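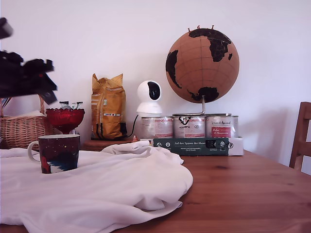 White cloth on a wooden table, with a wicker basket.

Telthorpe Plain-Weave Table Cloth, White
Maker: Prundik
Sold by: Jikomitz Table and Kitchen Linen

The Telthorpe is a plain-weave cotton cloth for dining tables and side tables. It is sold hemmed on all four sides and has no coating or stain finish. The fabric is woven undyed and bleached before cutting, so all pieces from one lot match in shade. Pieces from different lots may differ slightly. Customers who need a matched set should place a single order.

Specifications
Material: 100% cotton
Weave: plain
Hem: double-turned, lockstitched, mitered corners
Color: white
Shapes: square, rectangular, runner
Minimum order: 3 pieces
Trade carton: 500 pieces, one shape per carton
Lead time, trade carton: 7 working days

Shrinkage
The cloth is not preshrunk. Most shrinkage takes place in the first wash, with a smaller amount in the second. Sizes on the order form are before washing. For a fixed drop at the table edge, choose the next size up.

Care
Machine wash warm with similar colors. Do not use fabric softener on the first three washes, as it reduces absorbency. Tumble dry low or line dry. Iron while damp, hem first, then work from the center outward. Fold marks from packing come out with steam. Oil and wax should be treated before washing. Chlorine bleach weakens the hem thread and is not advised.

Storage
Store flat or rolled on a tube. Cloths kept folded for long periods should be refolded along new lines. Keep out of direct sun.

Related items
Telthorpe napkin, white
Valtonen table pad, felt-backed
Valtonen hem repair thread, white

Returns
Unwashed pieces may be returned in the original wrap. Cut or monogrammed pieces are not returnable.

Trade orders and fabric swatches: Valentina Leiva, linen desk
Page updated Aug 11, 2021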